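Unit 3: Color and Surface in Small Interiors
Course handout, prepared by Aparecida Teixeira

Students should read this handout before the studio session. It covers wall color, joinery and the survey assignment.

1. Wall color
A dark wall appears closer than a pale one of the same size. Where the two meet, the corner is read first — ceiling height and floor area are judged afterward.
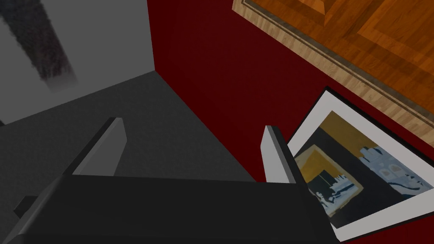

Fig. 1. Light gray wall meeting a dark red wall.

2. Joinery
Grain direction must be recorded on every elevation. Fittings are drawn at full size, with fixing points shown.

Submit one elevation per room. Late work requires written approval from Huw Meredith.
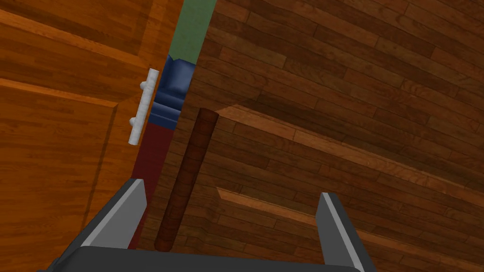 3. Survey assignment
Measure one room and record all lengths in millimeters. A wall of 2,362 is written as 2,362, without rounding. Drawings are due April 29, 2022.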